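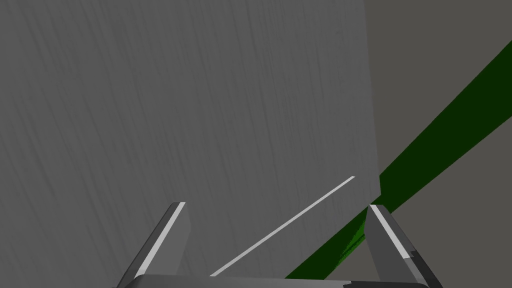

Been meaning to write this down for ages so I'm going to do it as a thread. It's about my grandad's friend Hicham Soliman, who left home with one bag and ended up three doors down from us in Workley.

I only knew him as the man who gave us sugared almonds. I was nineteen before I heard any of the rest, and even then I got it in bits, over the washing up mostly.

He was a schoolteacher in a hill town called Parano. When the fighting came up the valley the school was taken over for soldiers and he was told to hand over a list of the older boys. He burned the register in the stove that night and left before it got light.

He walked for 4 nights with his sister and her baby. Daytimes they lay up in barns. He said the baby hardly cried and that frightened him more than if she had.

(She's a dentist now, by the way! Two kids. Makes a terrifying amount of soup.)

They got to the camp at Cherkaoui in June. He was given a number, 862, stamped on a bit of card, and he had to show it for bread, for water, for the doctor, for everything. He could still say it in three languages.

There were 40 people to a tent when they arrived. His sister hung up a blanket and called it the front room, and apparently you had to ask before you came in.

He started teaching again because the children were bored and throwing stones at the water truck. No books, so he did it all from memory: poems, times tables, the rivers of countries none of them had seen. By the second winter there were other teachers and a proper hut with a door.

They were there nearly three years. I asked him once what he missed most and he thought about it for so long I assumed he hadn't heard. Then he said "lending people things". You can't lend anything if you haven't got anything.

He came here on a boat into Drevley, in the rain, in a borrowed coat that came down to his ankles. Grandad was working on the docks and showed him where to get a cup of tea. They argued about football for the next thirty-odd years.

The card with the number on is in my mum's dresser now. His niece has the coat. I've asked her to write down her mum's side of it, which is different in places (there was a goat, she says, and he never once mentioned a goat to me).

If she's happy for me to share it I'll add it on here.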